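Laundry co-op notes, October

Quick one this month, am writing it between loads. Sorry for the state of it.

First the big thing. The dryer on the left at Dordale Street is back. New belt, new drum seal, and it no longer makes the noise. If it makes the noise again, stop it, take your stuff out, put the card on the door. Please don't run it "just to finish." Last time that cost us a belt and most of a Tuesday.

Bill for the repair was $635, parts and labor. Paid out of the machine fund. Price per wash stays where it is till spring at least. After that we'll see what the water people do.

Hours

Still 6 in the morning to 10 at night at Dordale Street. Sinmont has gone back to closing at 9, the neighbors upstairs asked and they were nice about it. Last wash in by 7:45 there, please, not 8:15 with a hopeful face. The door locks itself.

Cards

We have 69 cards out and nowhere near that many people using them. If you've moved, or bought your own machine (congratulations), drop the card through the slot at either place. Deposit comes back to you in cash or as credit, say which on the envelope. Write your name on the envelope. We have three envelopes with no name and a card in each, so if that's you, get in touch.

Old green cards stop working at the end of the month. Swap them before then, takes two minutes, same balance carries over.

Soap

Going back to the Bustach powder in the big tubs. The liquid was fine but it went everywhere and the pump jammed, then somebody fixed the pump and it jammed again. Powder is one scoop. One! For a full load. The scoop looks small, the scoop is correct. If your clothes come out stiff or your towels feel waxy, it's nearly always too much soap and not too little. Run them again with none at all and see what comes off.

Unscented box is on the lower shelf, for people who asked. Leave it for them if you can use the other.

Cloths and small stuff

Lots of questions about microfiber and dusters and so on, so a few lines on that.

Wash cleaning cloths on their own. They grab lint off everything, and once they're full of towel fluff they just push dirt around. No fabric softener, ever, and no dryer sheets in with them either. Warm is plenty. Dry on low or hang them up, they're dry in no time anyway.

Anything bright gets its own wash the first couple of times. Yellows and limes mostly behave, it's the reds and the navy that bleed. My own gray socks are a sort of plum color now, so learn from that.

Anything that's had oil, paint thinner, floor wax or furniture polish on it does NOT go in our machines. Not after a rinse, not after a soak. Oily rags in a hot dryer can catch fire, even sitting folded in the basket afterward. Take them home, lay them flat outside till they're stiff and ask your trash company what to do with them.

Shake everything out before you fold. You'd be amazed what turns up in a balled up cloth, we've had a spoon, hair clips, and a hearing aid battery that went through a full hot cycle. And fold on the tables, please, the machine lids are getting dented from baskets.

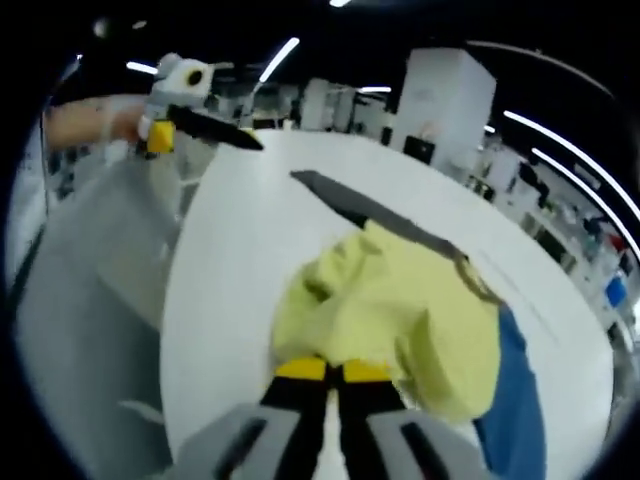 Lost and found

Box is full again. Currently: one child's raincoat, pillowcases with a fern pattern, a very good wool hat (shrunk, sorry), a lot of single socks, a bath mat. Box gets emptied at the end of the month and whatever's usable goes to the Thaweesak Road thrift store. They don't want the socks. I asked.

If you find something in a drum, put it in the box, not on top of the machine. Things on top of machines fall down behind machines, and then we need two people and a coat hanger.

Mending night

Second mending night is on at Sinmont, 6 to 8:30, date will go up on the door as soon as we have it. Urmas Sakalauskas is bringing his sewing machine and will do zippers if you bring the new zipper with you. He can't match one for you on the night. Buttons and hems you do yourself, with help. Bring your own thread if color matters, we've got black, white and a truly strange orange.

Wash the thing first. He asked me to put that in.

Tea and whatever people bake. Last time there was a lot of banana bread.

Bits

- Lint traps. Every load, both dryers. There's a brush on a string now.
- The quarters machine at Dordale Street takes fives and ones only, tens get stuck halfway and then it's a whole thing.
- Bike rack out front is for people doing laundry. If you're getting coffee across the road, use theirs.
- We need someone to open up at Sinmont on Saturday mornings while I'm away. Unlock, lights, check the floor for puddles, done. Free washes for the month in return.
- The bulletin board is getting cleared. If your notice has no phone number left on it, it's coming down.

That's all I have, my spin cycle just stopped. Next one of these in a month or so, send me anything you want in it before then, preferrably not on the back of a receipt.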